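4.2 Follow-on funding and time between rounds

The sample covers 167 seed-stage firms in the Jumen database that closed a first priced round and reported at least one later financing event. We follow Arroyo in treating convertible notes as priced rounds once they convert, and we drop bridge loans from existing holders. Firms backed only by corporate parents are excluded -- their funding dates follow internal budget cycles and would distort the interval measure.

The median interval between the first and second round is 18 months. Firms whose lead investor was a regional fund (Vadik and Manzano are the two largest in the sample) waited longer than firms led from outside the region, and the gap remains after we control for sector and founding year. Round size has a weak effect once lead type is included. Adding a dummy for software firms changes the lead coefficient very little.

One outlier needs comment. Soltwood closed its second round 6 months after its first, on terms set in the original agreement. We keep it in the main estimates and remove it in the robustness check in Section 5.

Figure 2. Paper cup and clear cup dispenser on a table.

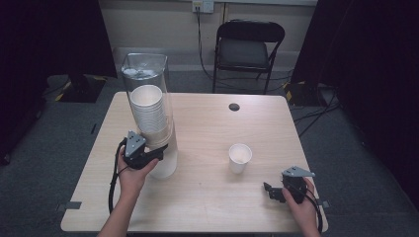 Does a shorter interval mean that a firm is growing faster? The interval mostly reflects how the first round was sized and who led it, and revenue growth explains little of the remaining variation.

Revenue is self-reported and missing for the smaller firms, so the growth term is estimated on a reduced sample. Standard errors are clustered by lead investor.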